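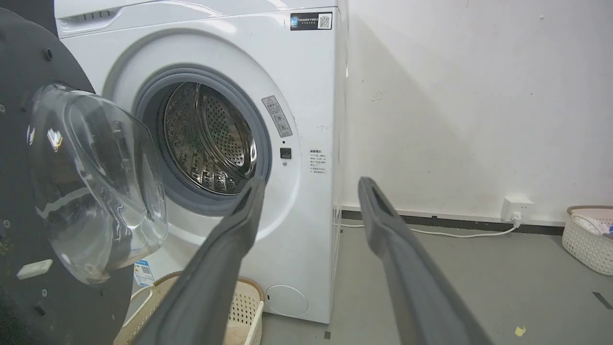 What should a small laundry business budget for first when it buys a robot?

Floor space and fingers, in that order. The arm is the part everyone quotes you a price for, and it is the part least likely to wreck your year.

I learned this at Flotside, a wash-and-fold outfit where Dymphna Ó Conaill has been trying to spend money on automation since last November. She keeps the quotes in a red folder. The folder has a rubber band around it now, and the rubber band is losing.

The first quote came from Leitner, and it was a handsome document. It had a robot on the cover and a price on page 2. The price covered the arms, the stand and a day of setup. Grippers were on a separate sheet, under a heading that said Options, the way a car dealer might list the wheels.

"I asked if it came with hands," Ó Conaill told me. "The man said that depended on my application. My application is towels."

Towels, as it happens, are a hard application. So is anything else that slumps. A box holds still and stays box-shaped while you pick it up, and a whole industry grew rich on that fact. Cloth folds over, hides its own corners and catches on things. Add a round door that swings into the aisle, a rubber gasket that likes to hold on to socks, and a basket that never gets put down in the same spot twice, and you start to see why the demo videos are so fond of boxes.

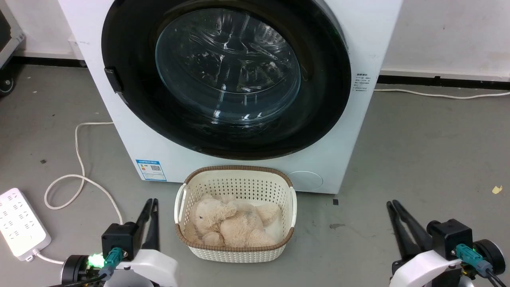 Hywel Samuel, who plans equipment purchases for shops of this size, has a worksheet he makes clients fill in before they may say the word "robot" in front of him. It starts with the floor. Where does the door end up when it's fully open? Where does the basket go? Which outlet is free, and what is going to trip over the cord? Ó Conaill drew her laundry room to scale and discovered she had been planning to park the machine in a doorway.

Next comes the wear line. Finger pads rub down, cables flex, and spares take their time arriving. Samuel tells people to buy 2 sets of fingers on day one and to put 100 dollars a month aside for small parts, which sounds stingy until you multiply it by the life of the lease.

Then labor, and here the worksheet gets rude. For the first season you are paying for the robot and also for the person who used to do the job, who now does the job and watches the robot. Flodgate, the second bidder, left this out of its payback chart altogether. Its line climbed like a ski lift. Samuel penciled in the wages and it came back down.

Ó Conaill is leaning toward a rental from Rirnent – arms, grippers and service in one monthly bill, with an exit after the trial. It costs more per month than buying. She likes it anyway, mostly for the exit. The paperwork is due back by noon tomorrow, and when I left she was on the phone, asking whether the hands were included.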